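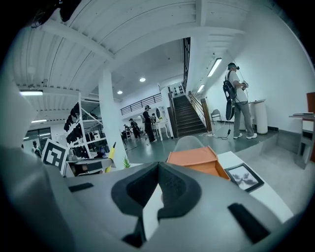 Wanpen Wattanapong
15 Oct 2022

Saturday is my day for the big white table. I gave myself one job for today: everything without a home must get a home, or leave. I will write it here step by step, so I don't stop in the middle like in July.

First, the orange box. It is open and has low sides, and I love this kind of box for small things on a table. With a deep box I throw everything inside and then I never look again. With a low one I see my mess every day and I feel a little ashamed, so I clean it.

My rule for the box is simple. If a thing stays in it for 2 weeks and I don't touch it, it goes to the shelf or to the trash. Marthinus says my rule is cruel. Marthinus has a drawer full of keys for doors he does not remember.

Next, the black frame with the print. The print is a dark shape on white, like a big drop of ink. Everyone who comes to the studio sees something different in it. My aunt saw a goat. I see a map of an island – maybe because I want a vacation.

The frame needs a wall, but I am slow with walls. I move a picture from place to place for a long time before I make a hole. If someone has good advice for hanging on a column, please write to me. The column in our room is thick and square and I don't know what is inside it.

The little plant with the pointed leaves is the easiest one in the family. I give it water when the soil feels dry to my finger, and in winter less. I killed a fern in my old apartment in Lorkinport with too much love, so now I try to love less.

Now the tall white rack on the left side of the room. I always say the rack is the most honest furniture. No doors, so you cannot hide anything. Black things in rows look tidy even when they are not so tidy, this is a small trick I learned when I worked in a shop.

The dark clothes hang on the rail by the rack and I will not sort them today. I know myself. If I start with clothes, I try them on, and then it is evening.

Someone asked what a rack like this costs. I paid 70 for mine, second hand, and I carried it up the stairs with Marthinus. We had to rest 6 times. He still tells this story to people who did not ask.

And yes, the ceiling. Many questions about the ceiling! It is curved, with white panels and ribs, and I think it makes the place feel like the inside of a boat. The bad part is the dust on the ribs. I have no ladder for this, so I look at the table instead.

Lunch now. After lunch the pens, and I will decide about the frame. If you know a good hook for heavy pictures, tell me the name of it, I go to the store on Monday.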